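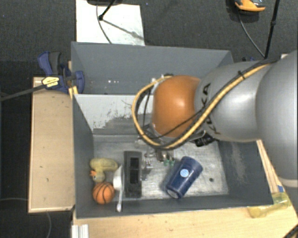 Acceptance

The contract between Grelis and the Westesham housing cooperative ran to 76 pages, and the part that mattered to Hoi-yan Lau was on page 11. It said that the arm would be accepted for the tidying service if it cleared a bin of mixed household objects into a second bin without human contact with either the arm or the objects. A dropped object could be retried. A damaged object ended the trial. The word "cleared" was not defined, and she had been sent to define it.

She was an assessor. Before this she had assessed elevators, and before that commercial dishwashers, and she had kept the same clipboard for all three.

Pavlović had the arm at home position when she came in. He was the only engineer Grelis had left on the project, and he gave her the chair. He stood.

"Duck, ball, the white utensil, the gray thing, the cup," he said. "You can set them however you like."

She tipped the bin out onto the table and put the objects back in one at a time, the way a person does at the end of an evening. The duck went on its side against the wall, with the little basketball under it. The utensil and the gray piece ended up next to each other with very little room between them. The cup she laid down away from the rest.

"Side by side is hard," Pavlović said.

"Is it excluded?"

"No."

She wrote down the time and told him to start.

The planner was called Wotudero. It ran on a machine in the next room and reported each decision as a line of text on a small monitor, with a confidence figure. It took the cup first. The two green fingertips came down over the rim, closed, opened, moved four millimeters, and closed again. The arm rose, crossed the divider, and set the cup in the rear bin. Elapsed time, 25 seconds.

"My mother's tenants would like to know why it opened and closed," Hoi-yan said.

"It didn't like the first grasp."

"What didn't it like?"

He looked at the log. "It doesn't say. The score was low and then it was higher."

The duck went over without incident. It squeaked under load, and Wotudero, having no microphone, made no entry. The ball rolled when it was touched and came to rest in the corner, and the arm followed it there and stopped above it. There was a wall on two sides. The fingers needed clearance on at least one of them. The monitor printed NO FEASIBLE GRASP, then REPLAN, then the same pair of lines three more times.

"It will push it out," Pavlović said.

It pushed it out with the side of one finger, a short stroke along the front wall, and picked it up on the second attempt. Hoi-yan recorded a retry. She also recorded that the push was slow and that it was the first thing she had watched the arm do that looked like housework.

That left the two objects standing together. Wotudero considered them for a long time. It had been trained on things that were apart, and on things that were piled, and these were neither. At last the line on the monitor read OBJECT 4, CONFIDENCE 0.76, and the arm descended and closed on both of them. It lifted them as a single item. It carried them over the divider and released them, and they fell a short way and came apart in the rear bin. The utensil lay across the cup.

BIN CLEAR, said the monitor.

Pavlović said nothing. He had, she thought, seen this happen before and had hoped to discuss it some other time.

She got up and looked. Nothing was chipped. The front bin was bare metal, scratched from however many months of this. By any reading of page 11 the bin had been cleared. The log showed four objects moved. Five had moved.

"In a kitchen drawer it would not matter," he said.

"In a kitchen drawer, no. What does it do with a knife that's lying against a sponge?"

"The same thing, I suppose."

"And a pill bottle against a cup of buttons?"

He sat down on the edge of the table.

She had the acceptance form on the clipboard. It had a box for pass and a box for fail and, under those, 11 lines for remarks. The dishwasher form had been laid out the same way. She had once passed a dishwasher that washed everything perfectly and reported that it was empty, and a restaurant had run it that way for a year with no complaint.

"Can it count?" she asked.

"It can count what it thinks it picked up."

"Can it look in the second bin afterward and count that?"

Pavlović thought about it. There was no camera over the rear bin. There could be one. The check would add a few seconds a cycle, and the cycle time was on page 12, already signed.

"By January," he said.

She dated the form 2023-12-20, left both boxes blank, and wrote on the first line: Moves things. Does not know how many. Then she put the five objects back in the front bin, the utensil against the gray piece as before, and asked him to run it again.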